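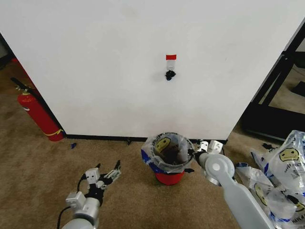

Fig. 5. Wall panel with red tag; fire extinguisher at left.

Home Handsets Routes Downloads Contact

Setting up the Melis audio guide for the Urnotach abbey walk

These steps cover loading the Flaltitz route onto a Melis handset. The maker says the job takes 5 minutes. Allow longer the first time, especially if the handset has been in a drawer all winter.

1. Charge the handset until the light stays green. The battery bar on the screen is optimistic and should not be trusted below half.

2. Connect the cable and open Kekumier on the office computer. If the program offers to "optimize your tour," decline. On our handsets this put the refectory before the gatehouse, and visitors were told to admire a ceiling while standing in the parking lot.

3. Select Routes, then Urnotach Long. The file is 400 MB. Wait for the second beep before you unplug.

Note: The text at stop 2 says the cloister was built in a single summer. Radosław Marciniak, who revised the script, could find no source for this and marked it as legend. Older versions still state it as fact. If you hear "in one glorious summer," you have the old file.

4. Turn on automatic start only for outdoor stops. The brochure promises that the guide "knows where you are." It has a fair idea in the orchard. Between the chapter house and the crypt it guesses, and visitors should key in the stop number themselves.
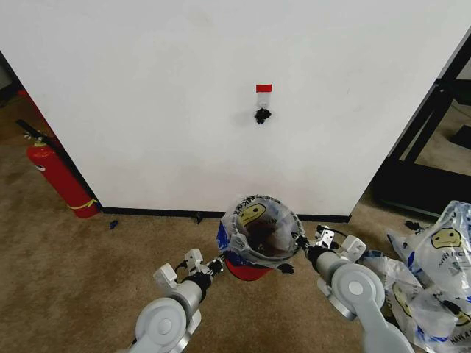 5. Set the volume limit to medium. High is described as suitable for groups, but it mostly lets one person annoy the whole nave.

6. Test the route on foot. Key in stop 176, the founder's tomb, and listen to the end. Some files cut out before the Latin inscription is translated - reload if this happens.

Caution: Do not install a language pack while a route is loading. The handset will report success and then play everything in whichever language came first.

Resetting a handset

Hold Stop and Volume Down together until the screen goes dark. The route is erased, so begin again at step 2. Saved bookmarks are supposed to survive a reset. Write them down anyway.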